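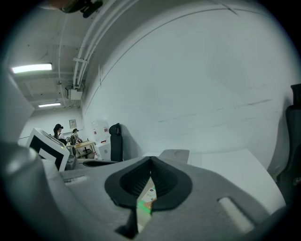 Corpo cinzento com duas peças de borracha preta ao centro.

Chamado 800 – Portal de Consultas Públicas, Município de Brimville
Estado: em acompanhamento
Aberto em: 2018-11-14

Ocorrência: o formulário sobre a revisão do orçamento de policiamento rejeita contributos dos moradores de Zakstead com mais de 300 caracteres, embora o regulamento não fixe limite.

Diagnóstico: parâmetro herdado da consulta de abril sobre habitação. Foram identificados 90 contributos truncados.

Medidas: limite removido; notificação enviada aos munícipes afetados, com prazo de sete dias para reenvio.

Pendente: confirmação do gabinete de Flollau quanto à prorrogação da consulta.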